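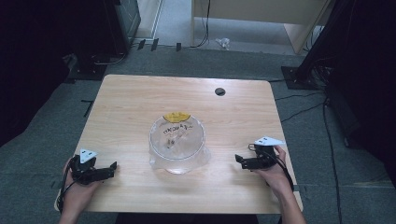 Rosser Work Table, Light Wood Top

March 7, 2022
By Rawan Saliba

The Rosser is a plain rectangular table for sorting, packing and general bench work. It has a light wood top with a pale grain like maple and one round cable opening, lined with a dark grommet, set near a corner. We sell it to small stockrooms, repair counters and school offices, and a fair number go to people who just want a desk without drawers.

The top

The surface has a low sheen and no pattern apart from the grain. Clear bags, small parts and handwritten labels are easy to see against it, and most of our packing customers bring that up first. Marker comes off with a damp cloth if you get to it the same day. After that, use a little rubbing alcohol on a rag and wipe with water. Do not use scouring pads.

The cable opening

A standard plug will pass through. The grommet lifts out for cleaning and presses back in by hand. You can turn the table so the opening is at the back left or front right, whichever is closer to your outlet. We do not drill a second hole to order.

Floors

The feet are made for carpet and hard floors both. On thick carpet, check the level again after a week or so — the legs settle a little. Each foot adjusts by turning it.

Assembly

The table ships flat in one carton with 12 bolts and a hex key. Two people can put it together in some 9 minutes. Lay the top face down on a blanket, attach the legs loosely, then tighten everything once all four are on.

Delivery and warranty

Orders leave the Flodton warehouse within five working days. The frame and top are covered for seven years, the grommet and feet for one. Scratches and water rings are not covered. Replacement feet are kept in stock under the Zarnine parts list, and they also fit the older Zedex table, which we stopped making in October.

For quantity orders, write to Mudassar Sial at the Flodton office and include your delivery address and whether you have a loading dock.

14 shares | 3 comments

Last updated: Monday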